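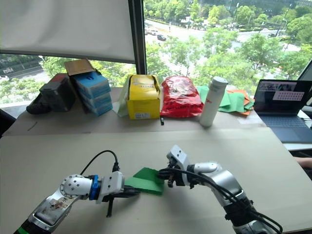
Folded green sheet on a covered tabletop.

Kanaan Table Hire: Frequently Asked Questions

What is the minimum order?
18 table covers. Smaller orders are charged at the minimum rate.

Which sizes are stocked?
Square covers, 90 cm and 200 cm. Other sizes are made to order at the Fleston workshop.

When is payment due?
On booking. Account customers are invoiced at the end of the month.

Do I need to wash covers before return?
No. Shake off crumbs, fold and bag them. Candle wax should be left in place.

What is charged for damage?
Burns, cuts and ink are charged at replacement cost. Ordinary food stains are not.

Can I change the colour after booking?
Yes, up to five working days before delivery. Contact Etenesh Assefa in bookings.

Prices last revised Jan 29, 2019.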